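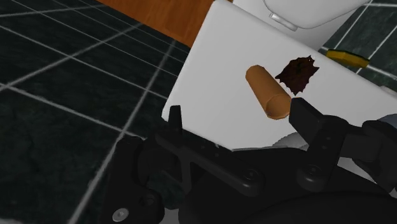 # washroom-reset-sim

Simulated washroom and bathroom clean-up episodes, with the staff task notes they were built from.

Maintained by the Dogar team at Tronetti. Last changed in October.

12 comments | Share 3 | Watch 9

Search this repository Search Go

## Summary

The set holds 400 simulated episodes of a single-arm robot with a two-finger gripper working in furnished bathrooms. It was made to support a trial at Carncombe, a residential conference centre where room cleaning is done by an in-house team. The episodes cover the part of the job the team calls the reset: clearing loose items off surfaces and floor, and dealing with marks, before the room is cleaned properly.

The task notes in `notes/` are the other half of the release. They record how the work was split before the trial, how it is split now, and what the cleaning team asked to have changed. Users who only want trajectories can ignore them. Users who intend to put a robot on a shift should read them first.

## Contents

- `episodes/` one folder per episode: rendered frames, joint states, gripper width, contact flags
- `rooms/` room definitions and material lists
- `items/` meshes for loose items, flat textures for stains
- `notes/` task notes, shift sheets with names removed, change log
- `splits/` train and held-out lists
- `tools/` loader and replay script

Held-out episodes: 65. All of them use room layouts that do not appear in training.

## Rooms and items

There are 25 room layouts. Floors, fixtures and furniture are drawn from a shared library and placed by script, then checked by a member of the team. Wall colour and lighting vary per episode.

Loose items are rigid bodies. Stains are flat textures with no thickness. They cannot be picked up and do not come away when wiped; the wiping tasks are scored by tool path over the stained area only. This is the largest gap between the simulation and the job, and it is the one the Carncombe cleaners raised first.

Placement allows items to overlap the edge of a stain or to lie very close to one. A policy that treats an item and its neighbouring mark as one object will close the fingers on empty surface and fail the episode. We left these cases in.

## Tasks

Five task types:

1. `clear_surface`: lift a loose item from a raised surface and place it in the tray
2. `clear_floor`: same, from floor level
3. `wipe_mark`: pass the tool over a marked area
4. `sort_item`: place the item in the keep tray or the discard tray
5. `hand_over`: stop, open the fingers and flag the room for a person

`hand_over` is not a failure state. It counts as success where the notes say a person should decide, for instance with jewellery, medicines, or anything the item list does not cover. In the first version it was scored at zero and the trained policies avoided it. The cleaning supervisors objected and the scoring was changed.

## How the work changed

Before the trial each cleaner took a room from start to finish. The reset was done by hand, mostly bent over or kneeling, and the wet clean followed straight after.

During the trial the robot did the reset in the rooms on one corridor. A cleaner then checked the trays, took out what had been flagged and did the wet clean. Observations from the notes:

- Bending at floor level went down. Walking went up, as cleaners now moved between rooms that were ready and rooms that were not.
- Waiting became part of the shift. It had not been before, and the shift sheet had no line for it. One was added.
- Checking the trays was at first treated as spare-time work. It is now a listed task with time set against it.
- Cleaners who had worked to their own order of rooms lost that choice on the trial corridor. Several asked for it back. The room queue can now be changed from the trolley.
- Lost property enquiries came to the cleaning team as before, though the team had not handled the items first. The tray log is now shared with reception.

No posts were cut during the trial. One evening post was regraded to include charging, gripper cleaning and fault calls. Training was given in paid hours. The notes do not cover what happened on other sites, and this release should not be used as evidence about staffing elsewhere.

## Known limits

- Rooms are dry. There is no water, foam or condensation, and floor grip is constant.
- Cloths, towels and bath mats are left out. They make up a large share of the real reset.
- The gripper often hides part of the target during approach. Contact flags should be used with the frames.
- Smooth white surfaces are rendered with little shading. Depth estimated from colour is poor on them.
- No people are present in any episode. Do not use the set to test behaviour around staff or guests.

## Loading

 from tools.load import Episodes
 eps = Episodes("splits/train.txt", task="clear_surface")
 for ep in eps:
 frames, joints, contact = ep.read()

Replay needs the same simulator build as recording. The build tag is in `tools/BUILD`. Other builds will load the rooms but the contacts drift.

## Privacy

Shift sheets were typed up by the site team and cleared by the staff representatives before release. Names, room numbers and start times were taken out. Free-text comments are included only where the writer agreed, and a comment can be withdrawn by writing to the maintainers. Withdrawn comments are removed from the next version and listed in the change log by number.

## Changes

- `hand_over` rescored (see Tasks)
- Tray log format now matches the one used on site
- Two duplicate basin meshes removed from `items/` and placed in `rooms/`
- Fixed: replay script ignored gripper width on the first step

## Licence

Episodes, rooms and items may be used for research and teaching. The contents of `notes/` may be quoted but not edited and passed on.

Related

Fultwood corridor maps
Dogar gripper calibration
Tray log format
Shift sheet template with waiting time
washroom-reset-sim: open issues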